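Dernus Kids > Everyday Stuff > Bags

Why Do Plastic Bags Crinkle?

Updated February 24, 2025

Pick up a plastic shopping bag and give it a squeeze. Crackle, crackle, crunch! It's one of the loudest light things in the whole house. A bag that weighs less than a couple of grapes can wake up a sleeping cat from across the room — and yet a bath towel, which weighs far more, hardly makes a sound when you scrunch it. What is going on in there?

We love this question, and so do you. Last June we asked readers to send in the household noise they most wanted explained, and 944 of you wrote to us. Crinkly bags got 336 votes! (Squeaky floors came next, and we'll get to those, we promise.)

Let's start with what the bag is made of

Most thin shopping bags are made from a plastic called polyethylene. Say it like this: polly-ETH-uh-leen. If you could zoom in really, really close, closer than any magnifying glass can go, you'd find long, skinny chains of tiny bits called molecules. Think of a giant bowl of cooked spaghetti, and you've got the idea.

To make a bag, a factory melts little pellets of this plastic and blows air into the middle, a lot like blowing a huge, tall bubble. The bubble cools, gets squashed flat, and is then sealed and cut into bags. So every time you carry home the shopping, you might be carrying it in a slice of old bubble!

Now for the noise

When you squeeze a bag, it can't shrink, so it has to fold. It bends this way and that way until it's covered in creases and little bumps. Each patch of plastic between the creases is like a teeny trampoline that can curve in or curve out. Keep pushing, and a patch that was curving one way suddenly flips and curves the other way. Pop! The flip is so quick that it gives the air a tiny shove, and that shove travels to your ear as a click.

One click is easy to miss. But a scrunched bag has loads of patches, all flipping at slightly different moments, and all those clicks run together into one big crackle.

And here's a fun part: going slowly doesn't get rid of the noise. Try to open a bag of candy very, very slowly at the movies and you still get clicks. They're just more spread out, so everybody gets to hear them for longer. Oops.

So why is a towel quiet? A towel is made of soft, loose threads that slide past each other when it bends. There's nothing stiff enough to snap from one shape to another.

Why do some bags look clear and some look milky?

Light has an easy trip through clear plastic. In cloudier plastic, the light gets bounced around inside and comes out in all directions, and your eyes see that as a whitish color. A bag that lets light through but looks misty is called translucent (trans-LOO-sent).

Wrinkles join in too. Every crease is a little slope that can bounce light toward you, and that's where the shiny streaks come from. Lay a bag flat and then bunch it up, and watch how much whiter the bunched part looks. It's the same plastic! You're just looking through more layers of it, at more angles.

Wrinkles are also terrible for reading. Any writing on or inside a bag gets bent, tipped over, or hidden. Look for the word JOY, the orange bottle with its white cap, and the dark blue label showing through the plastic. 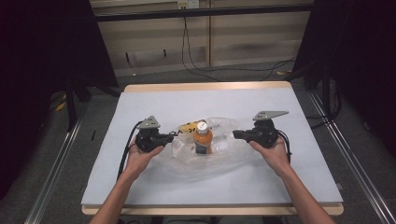
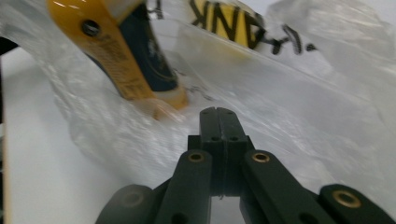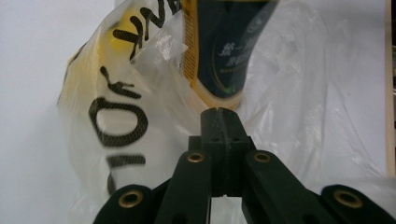
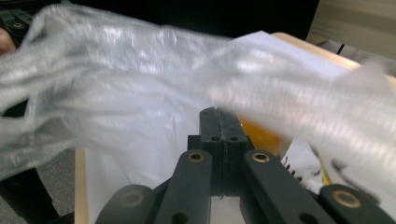
Photos: Lévesque Picture Library

Did you find JOY? It runs down the bag sideways in the third picture, and the folds have pulled the letters a little out of shape. The dark blue label is in the same one. The orange bottle is in the first, standing on top of the bag. In the last picture the bag is so blurry that its creases have turned into silvery streaks!

Try it yourself: the crinkle test

You'll need a thin shopping bag, a paper bag, a sock, and a friend with good ears. Ask a grown-up before you start, and never put a plastic bag near your face or leave one where a baby or a pet can get it.

Have your friend turn around and close their eyes. Scrunch each thing in one hand and see if they can guess which is which. Then take three steps back and try again. Keep going until they can't hear it anymore. Which one wins?

Next, scrunch the plastic bag hard, smooth it out, and scrunch it again. Does it sound the same the second time? Write down what you hear, even if it's just "crackly" or "sort of fizzy." Sound scientists use words like that too.

Words to know

Polyethylene: a common plastic used for bags and bottles
Molecule: a very tiny bit of stuff, made of atoms joined together
Translucent: lets light through, but looks cloudy
Crease: a line left where something has been folded

Next week: why does the floor squeak at night?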